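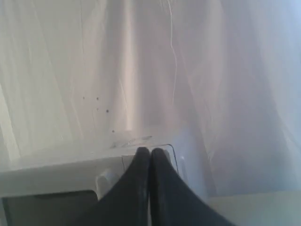

Turntable keeps stopping in a small two-dial microwave

2 min read · 44 comments · 2 shares

Fatima Nnaji
I bought a used white countertop microwave for the back room at Skaststead. Power knob on top, timer knob under it, glass plate inside. It heats soup fine but the plate turns for a few seconds, stops, then starts again going the other way. I washed the plate and wiped the cavity floor. I also want to know if the table is all right for it. The top is white and picks up specks and fine scratches, and I would like to keep it decent.
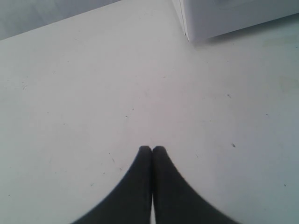

Bülent Kılıçarslan
Table is fine if it doesn't wobble. Put a mat under the feet. Mine ran for years on a worse one.

We use cookies to improve your visit. Accept | Settings

Songül Çınar
Changing direction is normal on a lot of these. Stopping is usually the plate sitting wrong. Unplug it, take the glass out and look at the hub in the middle. The plate has to drop down onto it and sit level.
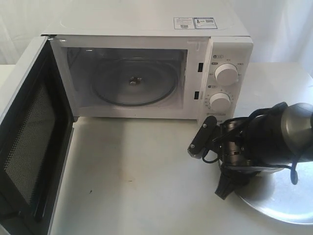 If it rocks when you press the rim, lift it and turn it a little until it settles. Clean under it too, dried food there will drag. Then run a cup of water for two minutes. If it still stops with a light cup, the motor is probably going. Don't take the housing apart yourself.

Was this helpful? Get our newsletter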